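Teaching the arm to wipe: an hour with the Briltbridge robot club

The robot club at Briltbridge meets in the old textiles room, up the back stairs, and when I get there at half past four the argument is already going. It is about tape. Ewurabena Nutsugah wants the start position marked with tape and Obsa Negussie does not.

"If you tape it then you're only teaching it one place," he says. "Then somebody moves the table and it's rubbish again."

"It's rubbish now," says Ewurabena.

They both go back to their laptops. Fuseini Atinga, who runs the club and teaches physics the rest of the time, doesn't step in. Mostly he doesn't, he tells me. "I'd be in there all day. They sort it. Or they don't and we lose a week, fine."

The project this year is wiping. An arm, a cloth, a flat surface. Sounds like nothing. They enter the schools contest at Nodton in February and each team gets 3 minutes for its run, judged on how much of the marked area comes up clean and how hard the arm presses. Press too hard and you lose points. Press too lightly and, well, you haven't wiped anything.

Last year they did stacking. Went badly. "Fourth from bottom," says Melina Deligiannis, cheerfully. She is in her second year of the club and looks after the recordings, meaning every practise run gets saved, named and put in the right folder. They had 109 saved when I visited. She would like 1,000. "We're not getting 1,000," she says. "But you have to say a number or people stop at twenty."

I asked what was hard about it. I had expected something about motors.

"Pale stuff," said Obsa, straight away. "Everything's the same colour. It looks down and there's just, grey. Then a line. Then more grey."

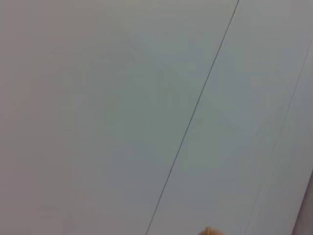

The line matters more than you'd think, because early on the arm treated any dark join as the end of the job and stopped there. Whole other side left alone. Ewurabena's fix was to record more runs starting from the far side and going across. Obsa's fix was to change the settings. They tried both in the same week, so now neither of them can say which one helped, and this is clearly a sore point.

"Hers," says Melina.

"Could be either," says Obsa.

Ekow Gbeho comes in late with crisps. He used to be a pupil here and now works at Hadton, fixing packing machines, and he drops by when his shifts allow. The younger ones like him as he will let them take things apart. What does he make of it all? "They're doing it the right way round. At work we get a machine in and nobody's asked what happens if the light changes. This lot asked it in the first month." He has told them to write down the blinds, up or down, for every run. Melina has a column for it.

Money is tight. The club gets £56 a term from the school and the rest comes from cake sales and from Zakaria, a hardware shop in town that lets them have cloths, clamps and screws at cost. Fuseini would like a second arm. He would also like a lock on the cupboard.

Is he teaching them to be engineers? He pulls a face. "Some of them. Some just want somewhere warm until the bus. I don't mind. Melina came for the bus."

"I did come for the bus," she says.

By quarter past five they are ready for another run. Ewurabena has put the tape down after all, one small strip, and Obsa has seen it and said nothing. Melina reads out the file name, blinds down. Everyone steps back from the table, Fuseini has one hand by the stop button, and Ekow is told to put teh crisps away.

The club is open to years 9 and up. Ask Mr Atinga, or just turn up.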